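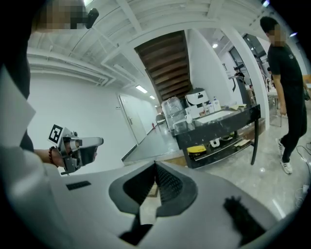

Relative pose between two hand-held grippers jumps when people walk through the room

Nellison Help > Tracking and calibration

tagslip
posted in January, edited twice

We run Drisine 2 for visual-inertial tracking on pairs of hand-held grippers, with the Nellison converter downstream turning each session into training episodes. Each gripper has one wide-angle camera and an IMU. The map is built first by one operator walking the room, then both grippers localize against it. Each gripper also carries a square marker on top, which we use as a check on the relative pose when one camera sees the other device.

The last batch was 240 episodes. In 11 of them the relative pose between the two grippers has a step in it, 10 cm in the worst case. The step is in translation only. Rotation stays smooth. There is no "tracking lost" event in the log, so the converter accepts the episode and the policy trains on a hand that teleports.

What I have checked:

Intrinsics were redone with the board flat on the bench. Reprojection error is the same as before.
Camera-to-IMU time offset is constant over the session.
The steps don't line up with fast wrist motion. Several occur while the operator is standing still and someone else is walking past.
Lighting was not changed during the batch.

The room is open plan with a glossy gray floor, a staircase overhead and a glass partition at the back. Other people work in it and I can't clear it for every session. Is this a mapping problem or a localization problem, and can I repair the 11 episodes without recording them again?

looseframe

Your own gripper is in the picture all the time. Mask it. I had the same thing on a smaller setup and the tracker was putting features on the finger pads. They move with the camera so the solver thinks you are stationary.

undistort_first
Accepted

Masking is needed, but a static mask alone won't produce a translation step with clean rotation and no lost event. That pattern usually means a relocalization against a slightly wrong part of the map. Rotation is held by the IMU and by distant structure, and translation takes the whole correction. I would go through it in this order.

1. Static mask. Cover the gripper body, the finger pads and the side of the image where the operator's sleeve and head show up. Draw it with the fingers fully open and again fully closed, then take the union. Drisine reads it as a single-channel image, zero meaning ignore. Check that the mask is in raw image coordinates. If you draw it on the undistorted view it will be offset near the border, exactly where the housing is.

2. Dynamic mask. Run a person segmenter over each image and dilate the result before feature extraction. A walking person gives a lot of good corners on shoes and clothing, and at short range they can outvote the background. Also reject features on the floor if you can afford it. Ceiling lights mirrored in a polished floor triangulate to points below the floor, and they shift as you move. Any landmark with negative height in a gravity-aligned map should be deleted.

3. Map quality. Look at where the landmarks are. Exposed beams, ducts and the edges of stair treads are good: static, high contrast, visible from most of the room. Glass is bad, and so are things seen through it. The stair treads do repeat, so a match that is off by one tread is possible. Compare the size of your step with the tread spacing before ruling that out.

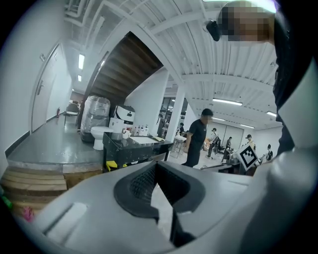

4. Anchor board. A marker board standing in the work area gives you an absolute reference, but it has to be rigid and it must not be moved between mapping and recording. Drop detections where the gripper hides any part of the board's border. Partial detections are the ones that give you a plausible pose with a bad depth.

5. Gate the relative pose. In the Nellison config, set the pairwise check to "reject" in place of "warn". It compares the tracked relative pose to the one measured from the marker on the other gripper. It only works while that marker is visible, so don't rely on it for tasks where the hands are far apart.

As for the existing data: rerun localization offline with both masks on the original map. If a step remains, optimize that episode as a batch with the marker observations as extra constraints. Smoothing the trajectory hides the step and leaves the error in, so don't do that.

tagslip

Steps 1 and 2 fixed nine of the 11. My mask was drawn on the undistorted view, as you guessed. The other 2 were tread matches. I deleted the stair landmarks from the map, reran, and both are clean.

kinodyn_b

Adding a planning note. We replay episodes through Goto on the arms at our Baloch site before training, with joint velocity limits on. A step in translation shows up at once as a limit violation, even when the tracker log looks fine. It takes longer than the pairwise check but doesn't need a marker in view. It won't catch slow drift.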